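The workbench finally has its mat

I have wanted a proper worktop in the back room for ages, and I am so pleased with how it's coming together that I'm going to go on about it for a good few paragraphs. You have been warned (kindly)!

Regular readers will know the background. The old bench was a door on trestles, and it did sterling service, but it dipped in the middle and anything round would set off for the edge the moment I looked away. When we rearranged everything in August I decided the door could go back to being a door, and a white table could come in. White was my choice entirely. I'd been told it would show every mark, and it does, and I love that. A dropped screw shows up straight away on white. On the old brown door I once spent most of an evening feeling about for a washer with my fingertips.

The mat was the next thing. I went back and forth between rubber and felt, and in the end felt won because of the noise. Rubber grips better, I'll admit, but put something hard down on felt and you get a soft little thud, and after years of clatter that makes me happy every single time. It's grey, it's big, and it sits over to the right so that the left stays free for the push-button boxes.

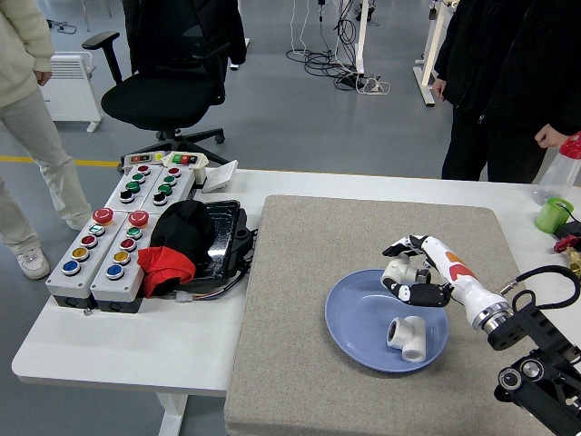

I went for grey over the green because I'd already had a green one, a small Maihi, and green made it surprisingly hard to judge colours. Grey just keeps out of the way. Cleaning is easy enough too. I go over it with a stiff clothes brush, then a strip of parcel tape wrapped round my hand for the bits that cling. No water. I tried water on a corner of the Maihi one and it went wavy and stayed wavy.

Now, the plate. I am evangelical about plates on workbenches! A plate with a bit of a rim is the best parts dish there is, far better than the compartment trays I used to buy. You can see everything at once, you can pick up the whole job and move it, and nothing rolls off. Pale blue is lovely for this, as white plastic fittings stand out against it and so does anything metal. My rule is one plate, one job. If I'm working on a pipe tee, the tee goes on the plate and everything else stays in its drawer until I need it. I was hopeless at this before. I'd have three things half done and all their bits mixed up together, and I'd end up with a spare part and no idea which of them was missing it.

I like white PVC fittings more than is probably reasonable. They're cheap, they're light, they feel nice in the hand, and a tee in particular is such a satisfying shape. I keep mine in a set of Skukton drawers under the window, sorted by size and then by shape. Elbows at the top, tees in the middle, straight couplers at the bottom with the end caps. The drawers stick a little in damp weather and I've rubbed a candle along the runners, which has helped.

Then the buttons. I do find a row of coloured buttons cheering, I can't help it. Red, green, yellow, blue, and the big red mushroom stops standing up above the rest. I've kept the boxes close together on the left so that the whole lot can be reached without leaning over whatever is on the mat. For the first week I had them strung out along the back, and I was forever stretching across and catching things with my sleeve. Grouping them has been a huge improvement — and it looks smart, too.

Lighting is still a work in progress. I have an Urna clamp lamp which is gorgeous but throws a hard shadow, so I've been bouncing it off the wall, and that's better in the evenings. I'd like a second one eventually. The shelf above the door needs doing as well, and I've got 30 labels printed and waiting for drawers that I haven't sorted yet, so there's plenty to keep me busy.

I put a shorter version of all this on the Orkier forum last month, in the long thread about bench surfaces (up to 1000 posts now, and still friendly, which must be some kind of record), and had such good replies that I asked if I could share one of them. 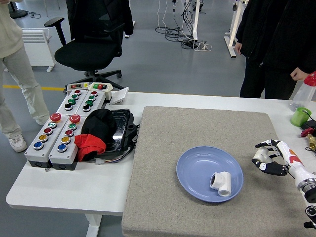
I'm with you on the felt, wrote one member, but do turn it round every few weeks. I kept mine the same way for two winters and wore a dull patch right where I put things down, and the rest still looked new. Also, try a second plate for the finished pieces, in a different colour. I use a yellow one. Once something's on the yellow plate I'm not allowed to fiddle with it any more.

I adore the yellow plate idea and I'm going to look for one at the weekend. The turning round I hadn't thought of at all, so I've written it on the calendar in the kitchen, under the bins.

Next post will be the drawers, if I can get the bottom one to open.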